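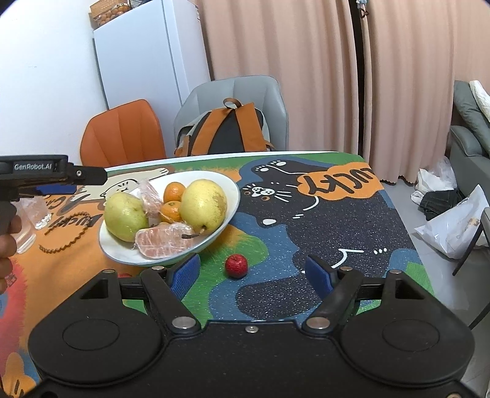

Can a machine put the fruit away yet?

With soft, loose fruit, some of the time. A person working a pair of hand-held grippers can do it now, and recordings of that person are what the Kodikara arm learns from. The arm on its own is dependable with firm fruit and still poor with anything wrapped.

Section 5: Recording the fruit bowl chore

This section applies to Kodikara software release 753 and later. Complete Section 2 (pairing and calibration) first.

Before you start

Use an everyday table with its usual cloth. A bare bench gives tidy results that don't carry over to a real kitchen. Patterned cloths are harder for the software to read and should make up part of every set. Leave chairs, bags and curtains where they normally are.

Choose fruit of different sizes. A large pomelo and a small strawberry call for different jaw openings, and the arm needs examples of both.

1. Place the bowl within easy reach of both grippers.

2. Put one small piece of fruit on the cloth, clear of the bowl.

3. Open the jaws fully, then start the recording. The session counter in Trelta goes up by one.

4. Lower the jaws over the fruit with one pad on each side. Close slowly and stop as soon as the fruit is held.

5. Lift, move over the bowl and lower until the fruit is resting on something. Open the jaws. Do not drop it from height.

6. Return to the starting position and stop the recording.

CAUTION: Do not squeeze to check your grip. Strawberries and peeled citrus mark easily, and juice on the pads will change how they hold. Wipe the pads with a damp cloth between pieces.

Note: If Trelta shows error 1818, the two grippers have lost sync. Stop, put both down and repeat the pairing steps. Recordings made after the error appeared can't be used.

Working in a full bowl

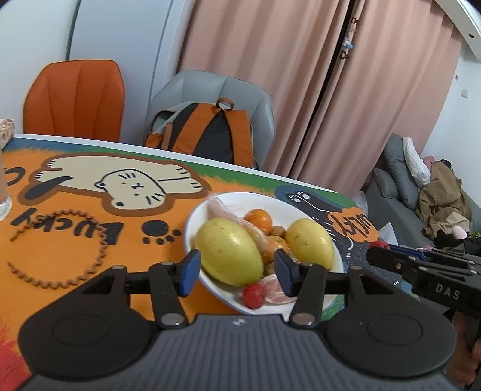 Photo: Zixuan Zhong / Vamomau

Picking from a full bowl is a separate chore and should be saved under its own name. The pads have to fit between the fruit and the rim, and large pieces tend to roll when a neighbour is moved.

7. Start with whatever is on top. Leave pieces wedged between larger fruit until there is room for a pad on either side.

8. Use the second gripper to steady the bowl if it slides – hold the rim lightly and keep out of the other gripper's way.

9. Discard the recording if you touch the fruit with your fingers.

Problems with the Horkow arm are covered in Section 6. Questions on this section go to Laine Eglītis, Vamomau documentation.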